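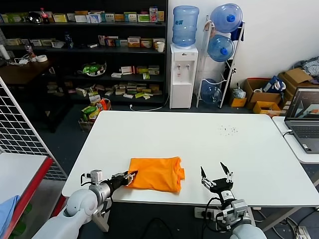 Page 2 of 30

**Notes for the evening talk, aquarium society – "Do bottled bacteria work?"**

Start without the slides. Ask for hands: who has bought a bottle of starter bacteria? Leave them up. Who tested the water every day afterwards? Most hands will drop.

- I'm not here to tell anyone they wasted their money. I want to know what the label is promising.
- Read the Cluvari label aloud, slowly. "Supports a healthy start." Supports how? By when? Compared with what?

**The basic bit (keep it short, Ama says half the room knows this)**

Fish produce ammonia. One lot of bacteria turns it into nitrite, another lot turns nitrite into nitrate. The first two will kill fish. Growing enough bacteria takes weeks, and a bottle claims to skip the wait.

**Where I get doubtful**

- Living bacteria in a bottle, on a warm shop shelf, for how long? Ask the shop when the stock came in. I asked at three places and got one answer, a shrug with a price on it.
- Cloudy water clearing up proves very little. It clears on its own in most new tanks.
- "My fish lived" – fine, but how many fish, and how big was the tank? Two small tetras in a big planted tank would probably have coped anyway.
- Gravel from Irja's old filter went in at the same time as the bottle, so which one gets the credit? (She has said I can use this. Check again before I name her.)

**Tomos's tanks**

He ran 2 tanks side by side, same heater setting, same tap water, same pinch of food. One got Prerine, one got nothing. The treated one finished a few days sooner. I'd call that interesting and leave it there. One pair of tanks can differ for all sorts of dull reasons. Don't let him turn this into a sales pitch from the floor.

*PAUSE – water, and fix the microphone if it's slipping.*

**What I'd do instead**

- Borrow a used sponge from a healthy tank. It costs nothing. You can import snails and disease with it, so know whose tank it was.
- Buy a liquid test kit before you buy the fish.
- Add fish a few at a time, whatever colour the bottle is.

If Njoroge asks about paper strips: better than guessing, and I still don't trust them for ammonia.

Likely question – "Is there any harm in using it?" Only if it talks you into adding fish on day one. Then hand over to Akosua for the raffle.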